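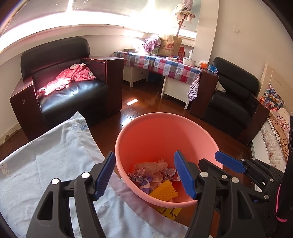 Harkthorpe Astronomy Club
Minutes of the monthly meeting, 3/21/24

I'm on minutes again, so please send me corrections before the next one and I'll fix them. We got going a few minutes late because the projector wanted an update (it always wants an update), and there were 19 of us once everyone had found a chair.

February minutes. Approved with one change. I had written that the meteor talk covered the Leonids when it was the Lyrids. Sorry to the speaker!

Variable star project. This took up most of the evening, and I think it was worth it. Our group has now turned in 30 brightness estimates of the red giant we picked last fall, and we put them all on one graph for the first time. You can see the star fading through the winter, which got a real cheer. Two of the points sit way off the curve. One was made through thin cloud and the observer was happy to drop it. The other we argued over for a while – I wanted to keep it, others thought the wrong comparison star had been used – and in the end we agreed to leave it in with a note beside it. From now on everybody writes down which comparison stars they used, every single time. I'll redo the log sheet so there's a column for it.

We also talked about whether to add a second star. There was a lot of interest in an eclipsing binary, where you can catch the whole dip in one night if you time it right. Agreed to try one as a practice run and decide after that.

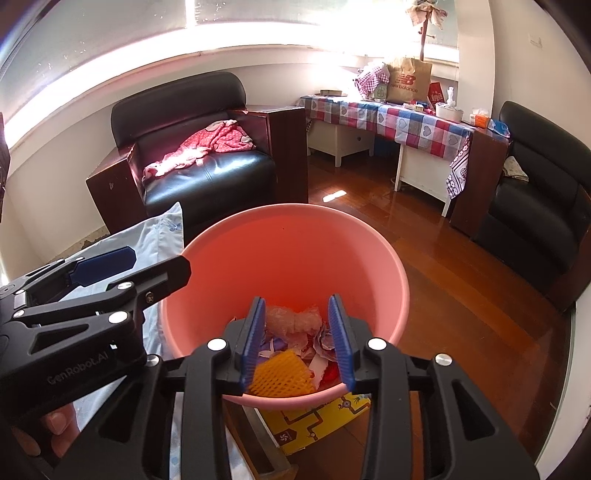
April 8 eclipse. We only get a partial from here, but a good deep one. The plan is to set up at the Duvness overlook, with the small refractor projecting onto a white card and the two scopes that have proper front filters. Anyone bringing their own binoculars needs filters on the front of both sides, and we'll check them before they get pointed anywhere near the Sun. Glasses are ordered. A few members are driving off to get into the path of totality, and I'm very jealous and want a full report.

The Memon scope. That's the big Dobsonian, for newer members. The mirror came back from recoating and it's in the tube, but collimation is off and stars look like little commas. Three of us will have a go at it before the next clear weekend. The finder bracket is still loose, and tape isn't going to do it this time.

Urkeck dark site. The landowner is fine with us coming back through the summer, same rules as before: gate shut behind you, red lights only, no parking on the grass. Somebody asked about the new lights by the road. I drove out and looked, and they do spill a bit toward the south, so galaxy hunting in Virgo may suffer low down. We'll take sky meter readings on the next two visits and compare them with last year's.

Money. We have enough for the eclipse glasses and 13 new red flashlights. A motion to buy a used nebula filter passed after some good-natured grumbling from the planet people.

Any other business. The comet is getting nice in the evening sky, low in the west after sunset. Bring binoculars and find a flat horizon.

Next meeting: short talk on how spectra tell us what stars are made of, then observing if it's clear. Log sheets to me by then, please.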